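Support > Race Results > Timing Problems > Ticket 1256

Subject: Lultum timing showing wrong finish order, Wirkedik cross country
Status: open, waiting on vendor

Opened 4:10 pm
Club results page for the Wirkedik race lists 97 finishers. Paper sheets from the finish funnel have more than that. Also the under 20 women are in the wrong order from third place down. Two Drondthorpe runners show as not started and both of them were handed finish tokens.

Vendor reply 1
"Please clear your browser cache and reload the results."

Did that. Same 97. I didn't expect a browser to lose runners and it hasn't. Tried a second laptop and a phone, same list.

Vendor reply 2
"Missing finishers are normally caused by chips worn incorrectly. Please remind athletes to fasten chips to the shoe."

Maybe, for one or two. But the missing ones are nearly all from the same stretch of the race, when the big pack came in. I don't believe a whole pack forgot how to tie a shoe. Asked for the raw reads.

5:35 pm
Raw file received. The backup mat has reads for the missing runners, including both from Drondthorpe. The main mat has a gap of 25 seconds with nothing at all. So the chips worked. Lultum is set to use main mat only and ignores the backup unless somebody ticks "merge sources." The setup guide says this is on by default. On our install it was off, and I have not touched that page.

Ticked it, reprocessed. Missing runners now appear. Under 20 women still wrong.

Vendor reply 3
"Glad to hear your issue is resolved!"

It is not resolved. Reopened.

6:20 pm
Compared against the paper sheets. The backup mat sits past the line, so merged runners get a later time than the people they beat. There is an offset box for this. I put in a value from the Kocabaş race, where we used the same layout, and the order now matches paper down to place 200. Below that I haven't checked and won't claim it.

Attachment 1 of 1 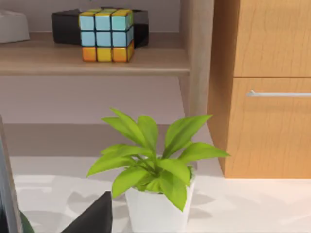 Rendered cube on a shelf, black object behind it.

Still want an answer on two things: why the main mat went quiet, and why a default that is supposed to be on was off. "Interference" was suggested by phone — no evidence given. Team scores stay marked provisional until I hear back.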